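The Left Gripper

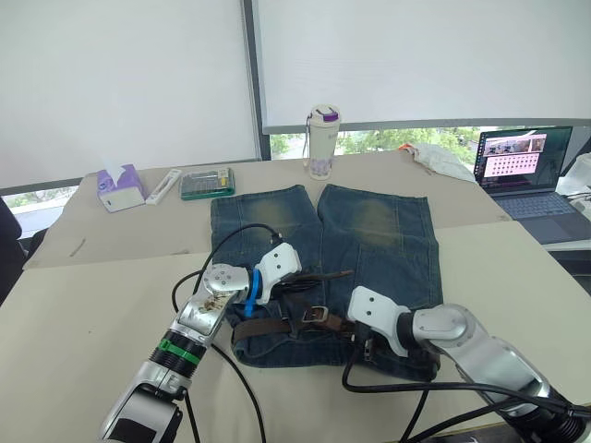 The belt cell at Ruvthorpe, with the arms at the waistband.

The fault came up at ten past six in the morning, the way it had come up the morning before. Left arm, finger force out of range. I cleared it and it came back.

I had the cell by then because the man who used to have it had gone over to the Ekus building, where they did shoes. He left me a drawer of spare pads, a notebook, and a laptop password written on tape. The notebook was good for the first half and then mostly shopping lists. On the last page he had written "left is slower than right, leave it alone," with two lines under alone.

I left it alone for most of a year.

The job of the cell was simple to say. Jeans went on the table with the belt still in the loops, and the arms were supposed to get the buckle open and draw the belt out without tearing a loop. Kristiansen bought used clothing by the bale and wanted the belts out before sorting. A person could do it in a few seconds. We were paid to get the arms to do it, and they did, on a good day, at the speed of somebody's grandfather.

I pressed the stop, waited for the arms to settle, and pulled the key. Then I took the left finger pad between my thumb and my own finger and wiggled it. It moved. It should not have moved.

The pads are blue and they wear at the tip first. The notebook said to change them every 500 belts. The counter on the laptop said 1,959 since the last change, and the last change was in his handwriting. I looked at that number for a while. I had been wiping those pads with alcohol every night and feeling like a careful person.

The screw that holds the pad takes a small hex bit. I went through the green case twice before I found the right one, which somebody had put back in the wrong row, and the somebody was me. The screw came out with almost no turning. Behind the pad there was lint packed into the seat, blue and gray, pressed hard like felt. I got it out with a toothpick and put it on a tissue. It kept the shape of the hole it had come from.

I thought that would be all of it. I put on a new pad, closed up, turned the key, and ran the arm home. It went home slowly. I ran the finger open and shut. The fault came back before it had closed all the way.

My phone rang at seven. It was the office, asking if we would be ready for the people from Flultura, who were coming at noon to watch. I said yes. I had coffee left in the tumbler and I drank it cold, standing up.

Left is slower than right. I had always read that as something about the motor. I went around to the side and watched the arm while I jogged it, only the wrist, back and forth, and I watched the cable this time. It came up in a loop over the arm, and on every turn of the wrist the loop got short and pulled. It was not much of a pull. It was enough that the gripper felt it, and the gripper had no way of knowing that what it felt was its own cable. It thought it had hold of something.

So it had been closing on nothing, and feeling something, and easing off. It had been doing that since before I came.

I cut the tie at the base and let out more cable, a hand's width or so. I put on a new tie and didn't pull it tight. Then I zeroed the force reading with the finger open and jogged the wrist from one end to the other. The number on the screen stayed where I had put it. I turned the wrist again to be sure and it stayed.

The test jeans were on the shelf where they always were, faded at the knees, with the brown belt that had been through the loops 200 times if it had been through once. I laid them out with the waistband toward the arms and smoothed the legs. The loose end of the belt curled up by itself, as it did every time, and I let it.

I turned the key and stepped back behind the line. The arms went out together. I had never seen them do that. The left one had always come in a little after the right, and I had gotten used to waiting for it.

The run took 19 seconds less than the one before it. I wrote that down. Then I turned to the last page of the notebook and crossed out his line, and under it I wrote the month, November, and "cable too short at wrist, fixed," and the pad count, which was one.

I put the bit back in its own row. Then I set the jeans up again.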